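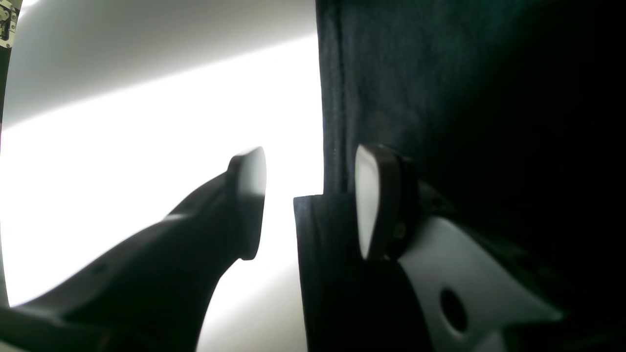
Fig. 1. Wrist camera, cell 2. Gripper at the black cloth, folded flap below the right fingertip.

Home | Minutes | Safety | Work orders | Contacts
Print this page | E-mail this page

Wotilura textile handling line, fault review
Minutes, July meeting, started 2:00 pm, small room upstairs

Present: Bernadette Lynch (chair), Seija Peltonen, Hanna Urbańczyk, Lizeth Echeverri (minutes)
Apologies: Mieczysław Brzozowska, sent notes by e-mail

1. Last minutes
Agreed. One fix, the spare pads were ordered from Morin, not Henano.

2. Cell 2 fault
Seija went through it. Fold program running on black cloth, night batch. Right finger came down on top of the cloth, flap between the pads. Grip closed, arm started the lift anyway. Controller logged a good grasp. Cloth dragged, snagged on the bracket side, arm kept pulling until the force limit tripped at 37 newtons. Limit is supposed to be 60 percent of that on soft goods. Somebody had loaded the rigid parts profile after the Wulitz trial and it was never put back.

Hanna: so two faults. Bad grasp check, wrong profile. Either one alone and we'd of had a stopped cell and no more.

Bernadette asked about the vision side. Seija thinks black on black is part of it. Right bracket is dark, cloth is dark, edge finder locks on the pad and guesses the rest. Left pad no trouble, bright background behind it. Not proven. Needs a run with the lamp moved.

Lizeth asked if the pads were worn. Seija had them off after, no wear she could find. Bracket screw was torqued again to be safe.

3. Person in the cell
Main safety item. After the trip Mieczysław opened the gate and reached in to free the cloth. Arm was stopped but not locked out. It still had tension on it and jumped when the cloth let go. Not hurt. His note says the panel showed "hold" and he read that as safe. Bernadette: hold is not safe, hold is hold. Needs to be on the panel in plain words.

Long discussion on whether the gate switch should drop drive power by itself. Hanna says it should and did until the controller update. Seija not sure, will check the wiring against the Henano drawing. Cell 2 stays down till that is answered. Agreed by all present.

Near miss form is in. Hanna wants it rewritten, the first version reads like it was only a cloth jam.

4. Restart
Not before gate switch is tested and signed. After that 300 cycles at slow speed, gate shut, someone watching, soft goods profile locked with a password. Dark cloth only. Light cloth can wait, it never gave us trouble.
Bernadette wants any missed grasp in the 300 to stop the count and start over. Seija said this could take all week. Noted.

5. Actions
Seija - gate switch wiring, compare to drawing, report to Bernadette
Seija - grasp check, add a pull test before full lift
Hanna - rewrite near miss form, get Mieczysław to read it frist
Hanna - lockout refresher for both shifts
Lizeth - change panel wording, ask Henano if we can edit the hold message ourselves
Lizeth - find out who loaded the profile, no blame, just need the time
Bernadette - tell Wulitz their next batch is late

6. AOB
Lamp bracket for cell 1 still missing. Carried over again.

Closed 3:10 pm. Next meeting when the wiring check is back.

Print this page | E-mail this page
Back to Minutes | Top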